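Reading challenges and the trouble with a hundred books

Every February my feed fills up with people reporting on their reading challenge, and every February I get a little crankier about it. One woman I follow had finished 11 books by the first week of the month. I asked her which one she'd liked. She named the shortest.

I should say that I signed up too. Our club runs its own version, set up by Riet Mulder, with a shared spreadsheet and a target of 100 books for the year. You can pick a lower number. The sheet will let you type in seven, as I did, and then it turns your row pale yellow for reasons Riet has never explained to my satisfaction.

My problem is with the counting. A novel of 393 pages gets one line. So does a picture book, and so does an audiobook played at double speed while somebody cleans the oven. Jozef Visser says it doesn't matter, people are reading, leave them alone. Maybe. But I've watched his list this winter and it has been getting thinner by the week, in the physical sense. He used to be the man who brought Russian doorstops on vacation.
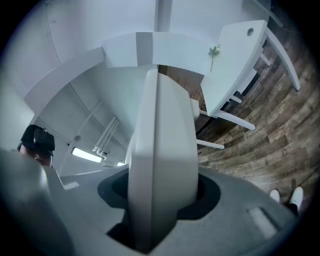
Derkotance Readers, Sunday Group

Then there's the claim that a target builds a habit. I'd like to see some proof of that. What I see in our group is a rush in January, a long quiet stretch, and then a pile of novellas in December. Urszula Grabowska quit a book she was enjoying last fall, two thirds of the way in, so she could get through three quick ones before the deadline. She still hasn't gone back to it. I asked on Sunday.

Apps make it worse. I tried one called Plolow for a month and it kept telling me I was behind schedule. Behind whose? I was rereading a book about canals, very slowly, with a pencil, and having a fine time until my phone buzzed.

To be fair, Annelies Van Leeuwen swears the challenge got her reading again after years of nothing but magazines, and I believe her. I just suspect she'd have managed with a library card and a quiet evening.

I've asked Riet to take my number off the sheet and leave the titles. She's thinking about it. Meanwhile the canal book is still on the nightstand and I'm up to the locks.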